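Call for home cooks: help us test the Tillico soup book

Tillico is a small community kitchen, and we are putting together our first cookbook — all soups, all from people who cook at home. The recipes have come in, and they're wonderful! Now we need people to try them in ordinary kitchens, on ordinary weeknights, and tell us what went wrong.

You don't need training. If you can chop an onion and you own a big pot, we'd love to have you. Beginners are especially welcome, as they catch the missing steps that the rest of us read right past. 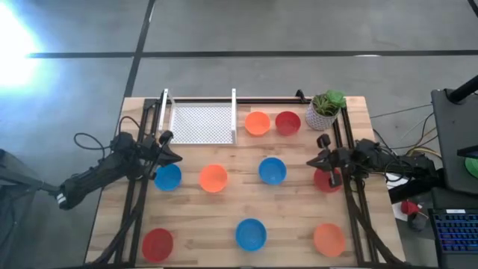

Bowls in blue, orange and red.

What you'll do

Each tester gets 4 recipes, picked to fit what you eat. You cook each one twice: once exactly as written, and once however you like (more garlic, less salt, whatever's in the fridge). After each round you fill in a short form. Did the timing hold up? Was the pot big enough? Would you make it again? Please be blunt. Our lentil soup has been rewritten two times already and it's so much better for it.

We'll pay back your groceries up to $200 in total, so keep your receipts.
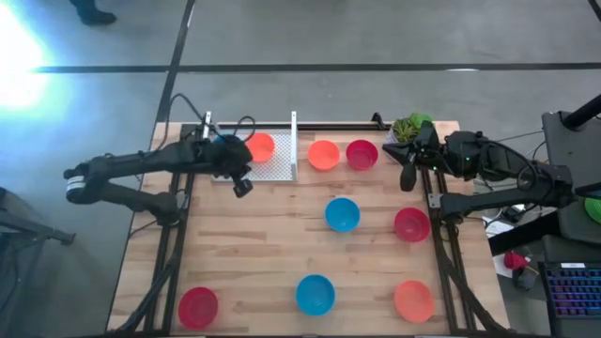 The forms go to Sulastri Harahap, who is editing the book and reads every word. She may call you with a question or two, usually about spices. She's very good company on the phone, so plan on a longer chat than you expected.

Testing runs through September, and you can fit the cooking in whenever it suits you. There's also a tasting supper at the end, with bread from Herkier, and you can bring a guest.
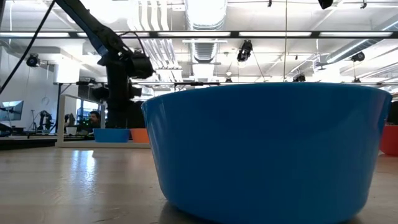

How to apply

Send a note to Sulastri at the Tillico front desk, or drop one in the box by the door. Tell us:

Your name and the best way to reach you
Any allergies or foods you don't eat
How many people you usually cook for
A soup you love, and who you first ate it with

Posted 2018-07-25. We'll answer everyone who writes, and recipes go out as soon as you're signed up.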